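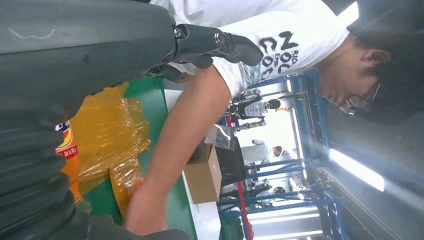
Montura (óptica)

Categorías: Óptica oftálmica | Instrumentos ópticos | Corrección visual

La montura es la estructura que sostiene las lentes de unas gafas delante de los ojos y las mantiene en una posición estable respecto a la pupila. Se apoya en tres puntos, el dorso de la nariz y ambas orejas, y se compone de un frente y dos varillas unidas a él mediante charnelas. En algunos países de América recibe el nombre de armazón o marco.

Partes

El frente comprende los aros, que alojan las lentes, y el puente, que los une. El interior de cada aro presenta una ranura en la que encaja el bisel de la lente. En los extremos exteriores del frente se sitúan los talones, donde se fija la charnela. La varilla termina en una zona curvada, el terminal, cuya flexión se ajusta a la forma de la oreja.

Las plaquetas son las piezas que transmiten el peso a la nariz. En las monturas de pasta suelen formar parte del propio frente; en las metálicas van montadas sobre brazos regulables y se sustituyen cuando amarillean o se endurecen.

Tipos

Según la sujeción de la lente se distinguen la montura completa, la semimontura o ranurada – en la que un hilo de nailon rodea la parte inferior de la lente – y la montura al aire, sin aros, con las lentes taladradas y unidas directamente al puente y a los talones. Esta última exige materiales resistentes a la fractura en la zona del taladro, como el policarbonato o el trivex.

Materiales

El acetato de celulosa se obtiene de fibras vegetales y se trabaja por fresado a partir de planchas. Se ablanda con calor moderado, lo que permite el ajuste en el establecimiento. Los plásticos inyectados, entre ellos las poliamidas, son más ligeros, aunque su respuesta al calentamiento varía mucho de un compuesto a otro.

Entre los metales se emplean el monel, el acero inoxidable, el titanio y sus aleaciones. El monel contiene níquel y puede causar dermatitis de contacto en personas sensibilizadas, por lo que se recubre. El titanio puro es resistente a la corrosión y de baja densidad, pero su soldadura requiere atmósfera inerte.

Medidas

En el sistema de caja, cada lente se inscribe en un rectángulo cuyos lados son tangentes a su contorno. La anchura de ese rectángulo es el calibre, y la distancia mínima entre los dos rectángulos es el puente. Ambos valores se graban en milímetros, por lo común en la cara interna de la varilla, junto con la longitud de esta. La suma de calibre y puente equivale a la separación entre centros geométricos: un calibre de 51 y un puente de 22 dan 73 mm.

Cuando dicha separación no coincide con la distancia interpupilar, el taller descentra las lentes durante el biselado. En graduaciones elevadas, un descentramiento grande aumenta el espesor del borde.

Ajuste

El ángulo pantoscópico es la inclinación del plano del frente respecto a la vertical. Su valor, la distancia al vértice y la curvatura facial del frente modifican la potencia efectiva percibida y se tienen en cuenta en el cálculo de lentes progresivas. Una varilla demasiado abierta provoca el deslizamiento de la montura; una demasiado cerrada ejerce presión por encima de la oreja y la desplaza hacia delante.

Véase también

Charnela
Distancia interpupilar
Lente oftálmica

Utilizamos cookies propias y de terceros para analizar el uso del sitio. Aceptar | Configurar

© Enciclopedia Illeo | Contacto | Aviso legal | Volver arriba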